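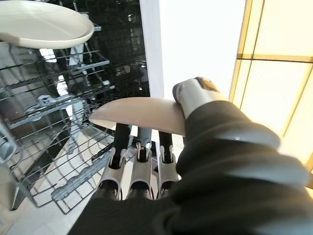
El lavavajillas y yo, una tregua

Confieso que llevo desde julio peleándome con la rejilla de abajo. Yo metía los platos como caían, y claro, salían con la sopa pegada! Mi amiga Hauwa me dijo que los pusiera de canto, cada uno entre sus varillas, y que dejara de apilar.

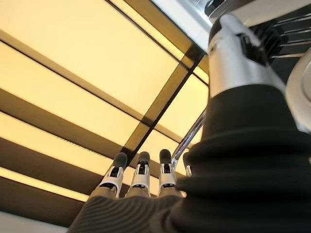 Lectura: 2 minutos

Ahora saco la rejilla entera antes de empezar (antes la dejaba a medias, qué manía) y lleno primero el fondo. Los cuencos van arriba - los hondos siguen siendo mi cruz.
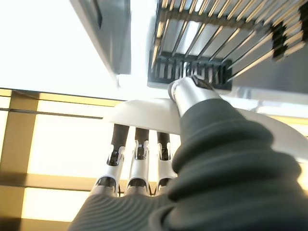
Tarde de cocina y platos

También he dejado de enjuagarlo todo antes. Quito los restos con una espátula y listo, que me pasaba casi 4 minutos con el grifo abierto.
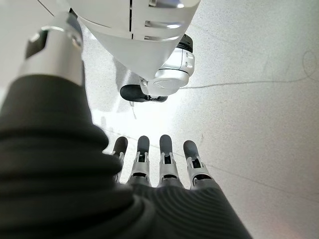

Los cubiertos los mezclo, cucharas con tenedores, para que no se peguen entre sí. Y las sartenes, de momento, a mano.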